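Ticket 374 - Table cover bunches and shifts when the surface is wiped
Product: Grister table cover, fringed edge, over Vundonen base cloth
Location: Wevport apartment, living room
Status: Monitoring
Priority: Low

Reported problem
The cover moves toward whoever is wiping and leaves a ridge in the middle. After a few passes the far side has crept inward and small items have to be moved back. First noticed in January, after the Vundonen cloth went on underneath. Before that the cover was used on the bare table and stayed in place.

Checks done
Cover rotated half a turn: no change.
Base cloth ironed and relaid: slightly better for a day, then the same.
Base cloth removed: no movement in 6 passes.
Base cloth back on: movement on the second pass.

The fault follows the pairing of the two cloths. Neither one slides much when used alone. The Medeiros care sheet says to wipe with light pressure and a folded cloth, and this was tried with the smooth side down and again with the fuzzy side down.
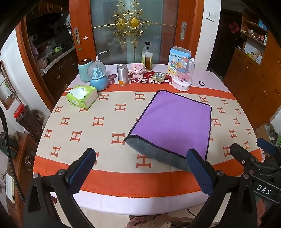

Wiping direction matters more than pressure. Strokes toward the fringe pull the cover off line, and strokes along it do not. The purple cloth with the black edging is the one used for all tests - it has a smooth face and a fuzzy gray one, and the fuzzy one drags noticeably more. Smooth side down, the cover crept up to 6 mm over a full wipe. Fuzzy side down it was well past that and the ridge came back.

The rounded table does not help. The base cloth hangs over a curved edge and has no corners to hold it, so any pull on top goes straight through to it.

Workaround
Wipe along the fringe, smooth side down, one hand flat on the cover. Leave the snow globe where it is, as the weight helps on that side.

Next steps
Cut a 69 cm strip of non-slip mesh and lay it between the two cloths, parallel to the fringe.
Repeat the wipe test in both directions.
If the cover still creeps, try a second strip at the far side before replacing the base cloth.

Update, 4:40 pm
Mesh cut and laid. Two wipes along the fringe, no movement. Wipes toward the fringe still to do. Ticket stays open.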